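NOTA DE PRENSA

La red de bibliotecas de barrio Hinar abre sus puertas también por la noche y presenta su programa de lectura para el invierno

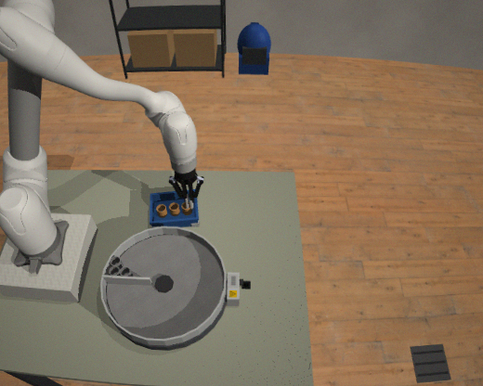 26 de octubre de 2018. Hay noticias que una lleva tanto tiempo queriendo dar que, cuando por fin llega el momento, no sabe muy bien por dónde empezar. Empezaremos por lo principal: a partir del mes que viene, las ocho bibliotecas de la red Hinar abrirán de lunes a jueves hasta las once de la noche, y lo harán con un programa de actividades gratuito, pensado para quienes salen tarde del trabajo, para quienes estudian cuando los niños ya duermen y también, por qué no decirlo, para quienes sencillamente prefieren leer acompañados cuando oscurece.

La idea nació en julio, durante una tarde de muchísimo calor en la sala de lectura de la calle del Molino, cuando varias lectoras pidieron quedarse un rato más después de la hora de cierre. Aquel rato se alargó hasta bien entrada la noche. A la semana siguiente volvieron, esta vez con abanicos, una jarra de limonada y unas cuantas vecinas más, y así fue tomando forma lo que hoy presentamos con el nombre de Noches Hinar.

"Yo crecí en un pueblo donde la biblioteca cerraba a las cinco, y mi madre salía de trabajar a las seis y media", cuenta Gobnait Hayes, directora de la red. "Nunca pudo sacar un libro con su propio carné, los sacaba yo por ella y a veces me equivocaba de tomo. Me acuerdo mucho de aquello estos días, mientras repasamos los turnos y las llaves y todas esas cosas pequeñas que hacen falta para tener una luz encendida."

El programa arranca con 236 actividades repartidas entre noviembre y marzo. Habrá clubes de lectura (el de novela policiaca ya tiene lista de espera, aunque estamos buscando la manera de abrir un segundo grupo), talleres de encuadernación, conversación en inglés y en francés, ayuda con trámites y currículos, y unas veladas de lectura en voz alta a las que cada cual puede llevar el texto que quiera: un poema, una receta de la abuela, una carta guardada en un cajón. Los martes estarán dedicados a quienes se inician en la escritura. Los miércoles, la sala infantil de cada biblioteca permanecerá abierta hasta las nueve para que las familias puedan venir juntas y marcharse a casa con el cuento ya leído.

La ampliación del horario ha sido posible gracias al apoyo de la fundación Sheehan, que se hará cargo durante el primer invierno de los gastos de iluminación y calefacción, y de la librería Bretov, que dona 300 títulos de narrativa reciente elegidos por su propio personal. A las dos entidades queremos darles las gracias de todo corazón, y muy especialmente a los libreros de Bretov, que han escrito a mano una pequeña nota de recomendación para cada ejemplar. Algunas notas son tan bonitas que hemos decidido dejarlas dentro de los libros, así que rogamos a los lectores que las devuelvan en su sitio para que las disfrute la persona siguiente.

También estrenamos este otoño el catálogo Rerkunum, una herramienta de consulta en línea que reúne por primera vez los fondos de todas nuestras bibliotecas. Hasta ahora, encontrar un libro que estaba en otro barrio exigía llamar por teléfono y tener algo de suerte. Con el nuevo catálogo se podrá reservar cualquier título desde casa y recogerlo en la biblioteca más cercana en horario de día o de noche. En su fase de pruebas, el servicio ha tramitado ya 3019 reservas, y el libro más pedido ha sido un manual de huertos en macetas, para sorpresa de la mitad de la plantilla y regocijo de la otra mitad.

El primer encuentro de las Noches Hinar tendrá lugar en la biblioteca de la calle del Molino, donde empezó todo, con música en directo, chocolate caliente y una lectura compartida de cuentos de invierno. La entrada es libre hasta completar el aforo y no hace falta ser socio para asistir. Quien quiera hacerse el carné podrá solicitarlo esa misma noche en el mostrador presentando un documento de identidad, y los menores de catorce años deberán venir con una persona adulta.

El programa completo puede recogerse en papel en cualquiera de las bibliotecas de la red. Las personas que necesiten una copia en letra grande o intérprete de lengua de signos pueden pedirlo en el mostrador con una semana de antelación.

Sobre la red Hinar

Hinar es una red de bibliotecas de barrio de acceso gratuito, sostenida por las cuotas voluntarias de sus socios y por aportaciones de entidades locales. Ofrece préstamo de libros y revistas, salas de estudio, actividades para todas las edades y préstamo a domicilio para personas con movilidad reducida.

Contacto para medios: Gobnait Hayes, dirección de la red Hinar. Las solicitudes de entrevista se atienden por las mañanas en la biblioteca de la calle del Molino.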